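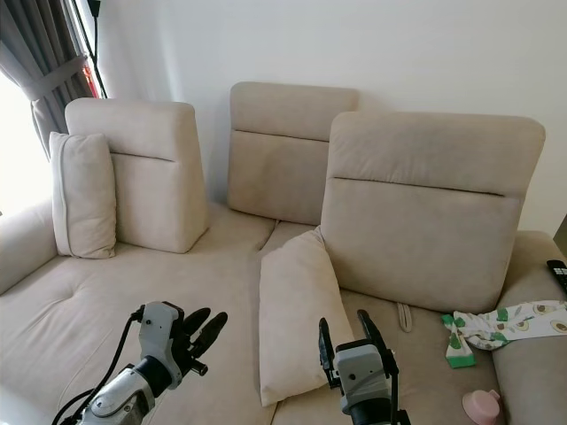 Removal order, but the family never left. Why?

Posted in Parish and Poor Law Records

Ruoxi Kong

I am working on a family in the township of Grivmont in the north of England. The father, Thomas, was a handloom weaver. I have a removal order from April 1817 that says he, his wife Betty and three children under seven are to be moved out of Grivmont to a parish two days' walk away. It is signed by two justices. It is item 361 in a bundle at the county record office, and I have a decent copy of it.

The trouble is that they don't seem to have gone. Their fourth child was baptized in Grivmont the next winter, the fifth two years after that, and Betty was buried there. Thomas is in the rate book in the 1820s, on the same lane as before.

I have three questions.

Was a removal order always carried out?
How did they decide which parish a family "belonged" to? Thomas was baptized in Grivmont, so I assumed that was enough.
Is there any other paper I should be looking for? The bundle has 225 items and the catalog only lists them by surname. There is nothing else under ours.

I've looked on Closteo and there is only an index entry for the same order.

Gunnel Midtbø

No, plenty of orders were never carried out, and it is a common mistake to treat the order as proof of a move. Taking your points in turn.

Where a person was settled

Being baptized somewhere didn't give a person settlement there. A legitimate child took the father's settlement, wherever the birth took place. So if Thomas's father had come to Grivmont from elsewhere and never gained a settlement in his own right, Thomas would have the father's old parish until he earned one himself.

The usual ways to earn one at this date were:

Serving a full apprenticeship, or at least 40 days of it, while living in the parish
Being hired for a full year while unmarried and without children, and working the year out
Renting property worth £10 a year or more
Holding and paying for a parish office for a year
Owning property there and living on it

A weaver in a rented cottage would rarely reach £10 a year. Many farmers hired for 51 weeks so that the year was never complete. A married woman took her husband's settlement, so Betty's own birthplace didn't matter to the justices once she had married him.

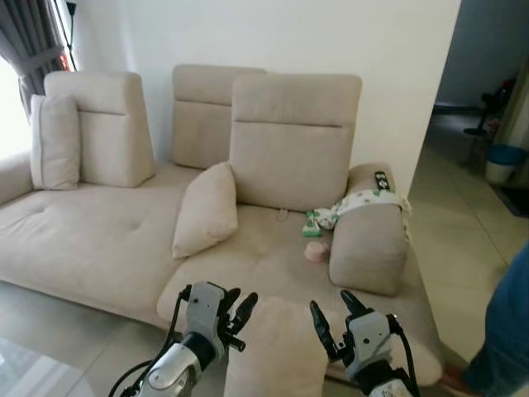
Why the family may have stayed

There are several ordinary reasons, and you can test most of them.

First, the order may have been suspended. From 1795 the justices could hold up a removal if the person was too sick to travel. Look on the back of your copy. A suspension was normally written there, and so was the later note lifting it. Record office copies often leave the back out, so ask for it if you only have one side.

Second, the other parish may have appealed. Appeals went to quarter sessions, and the order books are usually well kept. Start with the sessions held after April 1817 and go forward for a year. The entry will be short, with the names of the two parishes and the words "confirmed" or "quashed" or "discharged." The family name may be spelled differently from one entry to the next, so search by parish.

Third, the two parishes may have made a deal. The home parish would send money for the family's relief and let them stay where they were. This suited both sides when there was work for a weaver in one place and none in the other. You would find it in the overseers' accounts of the receiving parish, as regular payments to a person living "out of the township." Those accounts will be in the other parish's collection, possibly in another record office.

Fourth, they went and walked back. That was not unusual either. Returning without a certificate could be punished as vagrancy, but if they weren't asking for relief the overseers might leave them alone.

What to look for next

The paper you want most is the settlement examination. This was Thomas's statement on oath before the justices, and it should say where he was born, who he worked for, and what rent he paid. For a weaver born in the 1780s it may be the only account of his early life you will ever find. They were often filed apart from the orders, and sometimes they ended up in the private papers of the justice who took them. Write down the two justices' names and check whether either family has deposited papers.

Xinyi Yu

Just means they were poor. Lots of families got these. I would check the workhouse admission books, mine were all in there.

Ruoxi Kong

Thank you both. I only have the front of the order, so I've asked for the back. There was no union workhouse at that date as far as I can tell, but I'll see if the township had a poorhouse of its own.

One thing I should have said in the first post — the children are listed by name and age in the order, but the oldest, John, isn't there. He would have been nine. Could he have died? I can't find a burial.

Rongrong Cao

He may have been apprenticed by the parish. Nine is a normal age for it, and a boy bound out by the overseers could gain a settlement of his own through the apprenticeship, so he would be left off an order for his parents. Look for a register of parish apprentices. Overseers had to keep one from 1802, and it gives the child's name, age, parents, the master and the master's trade. A good many are lost. If the register is gone, the indentures may survive, and the vestry minutes sometimes mention the fee paid to the master.

Another possibility is that he was living with a grandparent. I had one of those, a girl of eight who was left out of an order in 1822, and she was at her grandmother's in the next township the whole time. I had her down as dead for years.

I'd also go through all 225 items, if you can spend a day there. Surname lists to these bundles were often made from the outside of the folded paper only. I found my man's examination under his landlord's name. Bring a list of neighbors and employers with you.
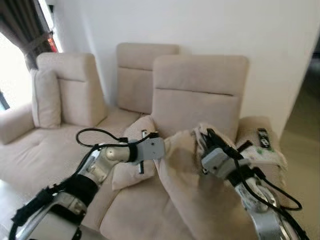

Junhao Kong

Going through the whole bundle is worth it, but the appeal should come first. If the order was quashed, the case is over and the family had a right to stay on. The sessions books for that county have been filmed, and the year after an order is a short read. I got through 60 pages in an evening.

One correction to the long answer. On a suspended order, the costs of looking after the sick person were written on the back too, and the other parish had to pay them once the removal went ahead. If there is a sum there, look for the same sum going out in the other parish's accounts. It tells you that the order was treated as good by both sides.

Gunnel Midtbø

Yes, I left the costs out. The charge could also be claimed if the sick person died before being moved.

Ruoxi Kong

The back of the order has come. It says the removal is suspended "by reason of the sickness of the said Betty," and there is no note lifting it. No costs are filled in. I'll go to the sessions books next and then look for John in the apprentice papers.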